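Laborbuch Küchenzeile, Freitag, Aufbauregeln + Abnahme Szene

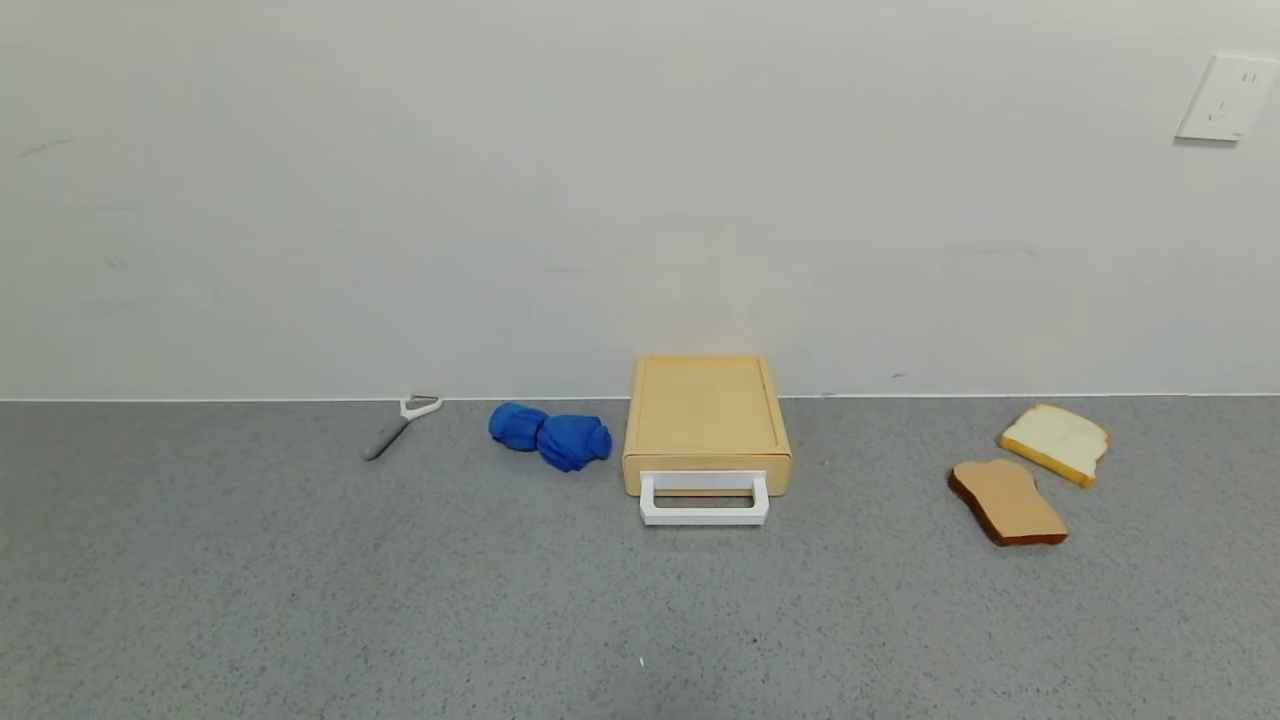 Stand nach dem Umbau heute früh. Regeln ab jetzt verbindlich, Chak-lun hat sie gestern mit mir durchgesprochen, Rin hat noch nicht gegengelesen.

1. Startaufstellung: alle Teile hinten an der Wand, vordere Fläche bleibt frei. Keine Reserveteile "kurz mal" vorne ablegen. Auch kein Klebeband, kein Stift.

2. Reihenfolge von links: Schäler, blaues Tuch, beige Box, Brotscheiben. Die Reihenfolge ist fest, Winkel und Abstände dürfen wandern. Sollen sogar. Fletcher hatte letzte Woche alles mit Lineal ausgerichtet, die Läufe sind für die Auswertung fast wertlos.

3. Tuch wird geknüllt hingelegt, nicht gefaltet. Vor jedem Lauf neu. Wer es faltet, schreibt es dazu.

4. Box mit Griff nach vorn. Immer. Steht der Griff seitlich, gilt der Lauf als Fehlaufbau und NICHT als Fehlgriff. Bitte in der Liste sauber trennen, das ging im August durcheinander und Hiyori hat zwei Tage nachsortiert.

5. Brot: nur die Attrappen. Helle Scheibe hinten, braune davor, Berührung ist erlaubt. Kein echtes Toastbrot, auch nicht für Vorführungen (Krümel in der Führung, Ausbau, ein Nachmittag weg).

6. Schäler hat eine echte Klinge. Zählt bei uns als scharfes Teil, also: Zustimmtaster in der Hand, reduzierte Geschwindigkeit, niemand greift in den Arbeitsraum solange Antriebe frei sind. Beim Umlegen von Hand erst Halt, dann Anzeige prüfen, dann hinlangen. Reihenfolge nicht abkürzen.

7. Steckdose rechts oben an der Wand ist Sperrzone. Muss in Culik als Volumen eingetragen sein, nicht nur als Wegpunkt-Ausschluss. Intan hat den Eintrag gemacht, nach dem Update bitte nochmal nachsehen. Nichts einstecken, was dann als Kabel über der Fläche hängt.

Offene Punkte:
- Wischregel fehlt noch. Gesprenkelte Platte, kleine Krümel und Fussel sieht man schlecht. Vorschlag: vor jedem Block einmal trocken drüber, Hand flach, fertig.
- Grenzwert Greifkraft am Schäler: Fletcher will ihn wie bei der Box, ich nicht. Klären.
- Block = 100 Läufe, danach Kalibrierung prüfen. Chak-lun möchte schon früher, wenn der Versatz auffällig ist. Von mir aus, aber dann den ganzen Block markieren.
- Schmutzstellen an der Wand: nicht überstreichen, sonst passen alte und neue Aufnahmen nicht mehr zusammen. Hatten wir schonmal.
- Abbruchgründe in Gider sind zu grob. "Sonstiges" abschaffen oder Pflichttext dahinter.

Abnahme vor Block 1 macht jemand, der nicht selbst aufgebaut hat. Kürzel und Uhrzeit in die Liste, ohne Kürzel kein Start. Heute: Aufbau ich, Abnahme Rin, sobald sie aus der Besprechung ist.

Nachtrag 14:20: Rin findet Punkt 3 zu schwammig, will zwei Varianten vom Knüllen festlegen. Bin dagegen, macht sie aber trotzdem mal als Entwruf. Montag reden.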